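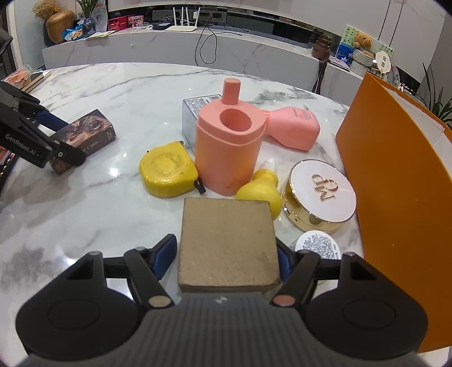
Sourdough rye in a cold kitchen, what finally worked for me

plemow_baker
Posted in Bread & Baking

OK so I have been baking rye every week since last winter and I think I've got it, and I'm so happy I have to tell somebody who cares! My kitchen sits at 62 most mornings and every recipe I tried assumed a nice warm counter. The loaves came out like paving stones.

What changed everything was feeding the starter twice the day before and then letting the dough go overnight, a full 14 hours, instead of the four or five the book says. I use 34 percent whole rye and the rest bread flour. Crumb is open (for rye), crust crackles when it comes out, and the smell, oh my goodness. My neighbor came over to ask what I was making.

Anybody else baking in the cold? I want to hear all of it.

BimlaShukla
Reply

Yes!! Cold kitchen club over here. I moved up from Georgia and my first three loaves were a disaster, I really thought I had killed my starter. It was just sleepy. Long and slow is the way to go, and the flavor is so much deeper. Do you add caraway?

plemow_baker
Reply

Always caraway, lightly toasted in a dry pan first. Two teaspoons for one loaf. Sometimes I put in a spoonful of molasses if I'm making it for sandwiches.

orkberg77
Reply

I'm going to disagree a little. 14 hours is a long time for that much rye, even at 62. Rye ferments fast and it doesn't have the gluten to hold up, so you can end up with a gummy line along the bottom. I'd rather put the dough in the oven with just the light on and be done in six. Same recipe, no gum, and you can bake it the same day.

plemow_baker
Reply

I get the gummy line if I cut it too soon but not otherwise. How long do you wait before slicing? And how much starter are you using? I only use a little, 10 percent of the flour weight, so it takes its time.

orkberg77
Reply

20 percent. OK, that explains some of it. With 10 I could see going overnight. I wait until it's cool to the touch, so three hours maybe.

Noémie Bouchard
Reply

Three hours is too short for rye! Please try waiting until the next day, wrapped in a plain cotton towel. I grew up with a grandmother who wouldn't let us near the bread until the following morning and she was right. The inside sets, the caraway comes through, and it slices so cleanly. My favorite is the second day with salted butter and radishes.

orkberg77
Reply

Next day, huh. I have no self control but I'll try it with one of this weekend's loaves and cut the other one early to compare.

endov
Reply

Does the oven light thing work with an LED bulb? Mine doesn't seem to warm up at all.

orkberg77
Reply

No, it needs the old kind of bulb. With LED you can set a pan of hot water on the lower rack and swap it out when it cools off.

BimlaShukla
Reply

I do the hot water pan in the microwave (turned off, obviously) with the bowl next to it. It's a small space so it holds the heat really well. Just put a note on the door! I came very close to losing a batch to somebody's leftover soup.

aryee_k
Reply

New here and loving this thread. Can I do this with a loaf pan? I don't own a Dutch oven and they are not cheap.

plemow_baker
Reply

Loaf pan is great for rye, the dough is so sticky that it likes having walls. Grease it well, fill it two thirds of the way, wet your hand and smooth the top. Start at 450 for 15 minutes and then drop to 400 until the middle reads 205. Post how it goes, please!

aryee_k
Reply

Starter is fed, caraway is on the shopping list. Will report back.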